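The kitchen corner, one shelf at a time

Kitchens, page 7 of the house gallery

Hello again, and welcome to the kitchen page. If you've come over from the hallway and the box room, you'll know how this goes -- I wander through the house, I take pictures, and I ramble on next to them. A few of you wrote to say the hallway page was too tidy to be believed. Fair enough! I'd hoovered. I have not hoovered for this one.

The kitchen is the room I've changed my mind about most often. When I moved in it had a speckled grey worktop with a burn mark the shape of Wales, and wall units so low that my brother-in-law hit his head every Christmas. The units went first, and I've never put anything back in their place on that wall. Delia Moldovan came round with her paint charts (Delia does colours the way other people do crosswords) and talked me out of green and into a plain cream. I sulked for a week and then agreed with her.

The worktop is butcher block, in an L shape, and I love it more than is sensible. It came from Falden, the timber yard behind the station, and it took Mutua Mfinanga and me a whole Tuesday to get it in and level. Mutua did the measuring. I held things and made tea. The corner joint was the awkward bit, and he planed it, swore at it and planed it again until you could run a fingernail across without catching. I oil it every March and again when the clocks go back, two thin coats with an old T-shirt, windows open.

What I hadn't reckoned on was how much stuff a long worktop attracts. With no wall units, everything I use in a day ends up lined along the back against the wall, and everything I haven't decided about ends up on the left, by the window.
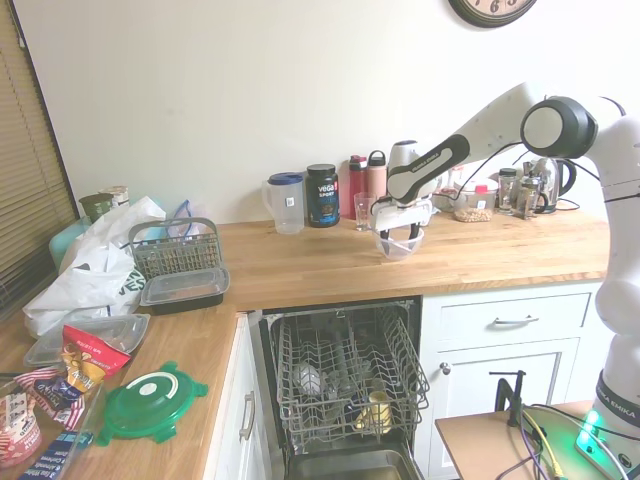
So I've made my peace with the back row. The kettle has to live near the right because that's where the lead goes, and the French press stays within reach of it, for obvious morning reasons. Then it's jars and bottles along to the pitcher with the blue lid, which gets filled last thing at night so there's cold water for breakfast. The Vega Sport tub is a leftover from my running phase. I still have a scoop now and then in a banana milkshake, which I'm fairly sure cancels it out.

The red bottle and the pink one are both in use, one for work and one for the allotment, and I pick up the wrong one at least twice a week. I did buy a rack for them, a Vilberg thing that screws to the inside of a cupboard door, but the door then wouldn't shut. The rack is now in the shed holding seed packets and doing a lovely job of it.

The left-hand end is another matter. Shopping bags land there and stay. I unpack the fridge things straight away, feel very pleased with myself, and then leave the rest slumped where it is until I need the space for chopping. Delia's suggestion is a hook under the worktop for empty bags. My suggestion is that Delia stops looking at it.

A word on the blinds, as I've been asked about them before. They're tan, horizontal slats, and I keep them closed for a good part of the day because the sun comes in low on that side and I don't want the oiled wood going patchy. The light through them is soft and kind to everything, including the washing-up. They do collect dust like nothing else in the house. An old sock over the hand, slightly damp, one slat at a time, radio on.

The round clock I'd never part with. I found it on the Nnaji stall at the Sunday market, marked up at 34 pounds, and got it for 33, which I've been dining out on ever since as my great haggling triumph. Dark rim, proper black numerals, readable from across the room without my glasses. It loses a bit of time by the end of the month, so if you're coming for supper, trust your phone.

Still on the list for this room: a shelf for the dry goods, so the jars can come off the worktop and I can get a rolling pin out without moving six things first. Zoltex do a bracket that will take 80 kilos, far more than my nuts and coffee need, but I've seen how I stack things. Mutua says he'll help put it up if I promise to have the wall marked out before he arrives. I've bought the pencil.

Next page is the back bedroom, once I've found the floor. If you've got a butcher block of your own and a favourite oil, do write and tell me -- I'm nearly at the end of my tin and open to offers.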